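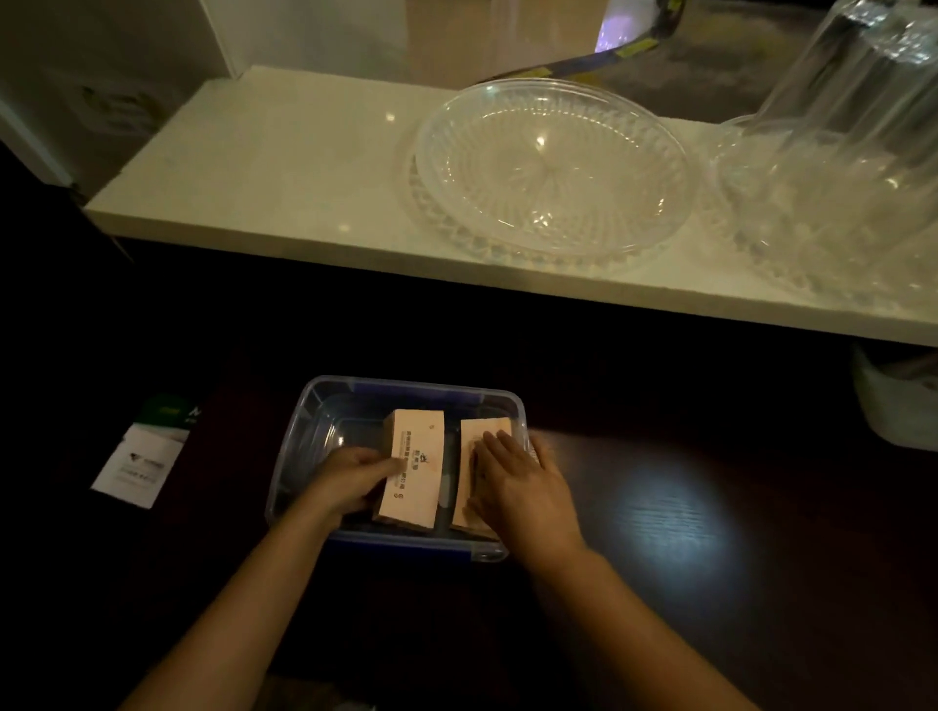 Two days at the Tustberg film festival

Posted 30 Apr 2022

I had wanted to visit Tustberg since a colleague gave me an old festival programme, which I kept in my desk for years. This spring I finally had the days free, so I took the train and booked a small room above a bakery. English is my third language and the films there come from many countries, so please forgive me if I describe some of them in a simple way.

The festival is not large. It uses two cinemas, the Vadier and the Lanz, and there are seven minutes of walking between them if you go by the canal. The Vadier is the old one. It has 968 seats, a balcony that creaks, and a heavy curtain which still opens before each film. The Lanz is a former grain store with one screen and hard chairs, and I advise you to bring a cushion or to fold your coat.

A pass for both days gives entry to 14 films. I saw 7 of them, and I think this was already one too many. On the first afternoon I watched two long dramas without a break, and during the second I noticed that I was waiting for characters from the first one to come back.

The theme of this year was horror and ghost stories from before colour film. I am not a brave viewer. My favourite was a silent picture about a lighthouse keeper who hears a bell under the sea. A pianist played beside the screen, and in the scene on the stairs the music stopped completely. The whole balcony went quiet too, even the creaking. I also liked a short comedy about a vampire who is afraid of his own dentist, although the subtitles were white on a white wall and I missed maybe half of the jokes.

The late film at the Lanz disappointed me. It was advertised as the lost masterpiece of the programme, but the copy was very dark and the sound came and went. Some people left. I stayed until the end because it was raining outside, and the last ten minutes were rather good.

On the second morning there was a tour of the Allstead workshop, where old film is cleaned and repaired. You must sign up for it at the ticket desk the day before. We were a small group, and we got cotton gloves at the door. The guide showed us how a torn strip is joined by hand, and how one can recognize by the smell that a reel is beginning to go bad. It smells like vinegar, very clearly. In the cold room they keep 1,000 reels on metal shelves, and many have only a number on the lid, as the titles were lost. I would have liked to stay longer in that room, but it was colder than my jacket allowed.

Some practical remarks. The food at the Vadier is only popcorn and a kind of cheese roll, so eat before. The programme booklet has an error on the page for the second evening: the times of the two cinemas are exchanged, and I ran along the canal for nothing. Seats are not numbered, and the balcony fills first. There is a shorter winter edition in January with films for children, but the workshop tour is not offered then.

For next year the festival has announced detective films, and the passes will be sold at the Vadier desk and by post.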